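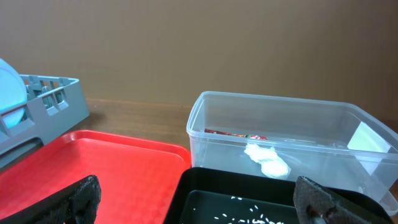
Kilik Boateng

Section 4. Setting up and running a table-clearing station

This section covers the rules for preparing a table-clearing station at the Vistelville site, starting it, stopping it and handing it over. It applies to every station where an arm with a two-finger gripper sorts dishes, trays and waste on a tabletop. Read it together with the site risk assessment and the arm maker's own manual. Where the two disagree with this section, follow the stricter rule.

Revision date: December 3, 2018. Replaces the October issue.

4.1 Before you begin

You need the station log, the Fidel checklist card, a dry cloth, a soft brush and a dustpan. Only a person signed off on form 214 may enable the arm. Anyone may press the stop button.

Caution: Keep hands, sleeves, lanyards and hair out of the work area whenever the arm has power. A gripper that is standing still can start moving without warning if a program is waiting for an input.

4.2 Laying out the table

1. Switch the arm to the disabled state and check that the status lamp agrees with the screen. If they differ, do not go on. Tag the station and report it.

2. Wipe the table and let it dry. Look for loose veneer, raised screws and sticky spots.

3. Place the dish rack at the back left. Plates stand upright in the slots, one plate to a slot, with the rim clear of the rack so the fingers can reach it. A light blue plate in a gray rack, as used at this station, gives the camera enough contrast. Other pairings have to be tried and logged first.

4. Place the waste container at the back right with its open top up. Waste for this station is light, dry material such as wrappers, tissues and cards.

5. Place the two trays side by side in front, the red tray on the left and the black tray on the right. Their edges may nearly touch. One tray must not ride up on the rim of the other.

6. Check that a strip of bare table can be seen between the rack and the container. The arm uses this gap when it backs away from a drop.

Note: Clear plastic is hard for some depth sensors to read. If the container is clear, enter its outside size by hand on the Objects page and do not rely on the automatic scan. Enter the rim height as well. Most of the collisions in our log came from a missing rim height.

4.3 Checking the gripper

1. With the arm still disabled, look at both finger pads. The textured surface should be whole and free of grease. Replace the pads as a pair, even if only one is worn.

2. Press each pad with a thumb. It should not slide or lift at the corners.

3. Clean the camera window at the wrist with the dry cloth. Do not use spray.

4. Clear the table side of people, enable the arm and open the fingers fully from the panel. Both should travel the same distance and stop without a knock.

5. Close the fingers on the foam test block. The panel must show contact before the force limit is reached. Write the reading in the log.

Caution: Do not test grip force on your own fingers. This has been seen on site and is treated as a reportable event.

4.4 Speed and load settings

Set the travel speed to no more than 60 millimeters per second for the first run after any change to the layout. The first run is always watched from start to finish by the person who made the change. After one clean run, the speed may go back to the value on the station card.

The load limit for this station is 500 grams, including anything stuck to the item being lifted. A tray with food on it counts as one load. If you are not sure, weigh it.

Do not raise a limit to get past a fault. A fault that keeps coming back at the approved limit usually means that something has moved on the table, and the layout check in 4.2 should be done again.

4.5 Loose and small items

Small loose food is the part of this job that causes the most trouble. Rice grains scattered in the well of the black tray are typical. The fingers are not meant to pick up single grains, and the program must not be edited to try it.

1. Run large items first – plates, then wrappers and tissues.

2. Where the program tips a tray to empty it, check that the tray is held at the rim and that the container is under the full width of the drop.

3. When the run ends, disable the arm and brush out whatever is left by hand.

4. Check the floor in front of the station. Grains on a smooth floor are a slip hazard.

Note: A pale item on a dark tray is easy for the camera to find. The same item in a white or glossy tray may be missed, and the arm will then report a clean tray. Do not accept a clean report without looking.

4.6 Stopping

Use the pause key for ordinary stops. Use the red stop button when a person is inside the marked line, when an item has been dropped outside the table, or when the arm makes a sound you do not know.

After a red stop:

1. Leave the item in the fingers alone until the arm is disabled.

2. Support the item from below, then release the fingers from the panel.

3. Write down what was being moved, where from, and where to.

4. Restart from the beginning of the program. Restarting in the middle is not allowed on this station.

4.7 Handing over

The outgoing operator leaves the arm parked, the fingers open and the log signed. The incoming operator repeats steps 1 and 2 of section 4.3 and signs under the last entry. If the log has a gap, the station stays off until a supervisor has filled it in or signed it as unknown.

Worn pads go in the marked bin under the bench. Spare pads are kept in the Fidel cabinet, second shelf, and the count sheet is inside the door.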